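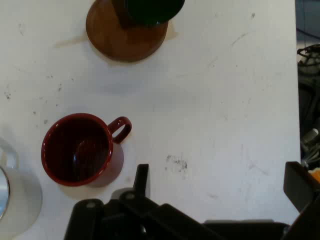 Fig. 1. Green cup on its coaster, red mug still on the bare top.

## 4. Setting out cups and looking after the tabletop

Applies to the white Prarden table, all lengths. Item 2277 on the packing list. Read before the first coffee please.

**Before you start**

- Table assembled and level (section 3)
- Coasters, wood, from the Cidotia box
- Soft cloth, dish soap, lukewarm water

**Steps**

1. Wipe the top with a damp cloth. Dry it. Don't skip the drying.
2. Coasters down first, then cups. One cup to a coaster, dark green cup in Fig. 1 shows the idea. Doesn't have to sit dead center.
3. Keep the coaster 100 mm or more from the table edge.
4. Turn mug handles in, away from the side people walk past.
5. Mugs with no coaster: empty only. Full ones get a coaster or go on the tray.
6. Lift, don't slide. Applies to coasters too.

> **CAUTION** Matte white marks easily. Scuffs and gray smudges are normal with use, see Fig. 1, but grit under a mug makes them a lot worse. Check the foot of the mug.

> **CAUTION** No pans or teapots straight on the top. Heat limit is 90 °C and a pot off the stove is well over that.

**Brown marks and drips**

1. Damp cloth, one drop of soap. Small circles.
2. Still there? Lay the wet cloth over the mark, wait a few minutes, wipe agian.
3. Old ones: Fovamine paste, pea-sized, on the cloth and never direct on the table. Rinse, dry.
4. Gray scuffs, same paste, light pressure. Some won't come out fully.

Note: do not use scouring pads. They leave shiny patches and those are permanent.

Note: coasters are not dishwasher safe. Wipe, stand on edge to dry, a little oil every April. Zúñiga oil is fine, so is plain mineral oil. Let it soak in overnite before putting them back on white.

Spare coasters come in the 200 mm size as well, for jugs. Order with the slip in the back pocket.

Section checked by Norbert Gál, September 27, 2020. Next: section 5, chairs.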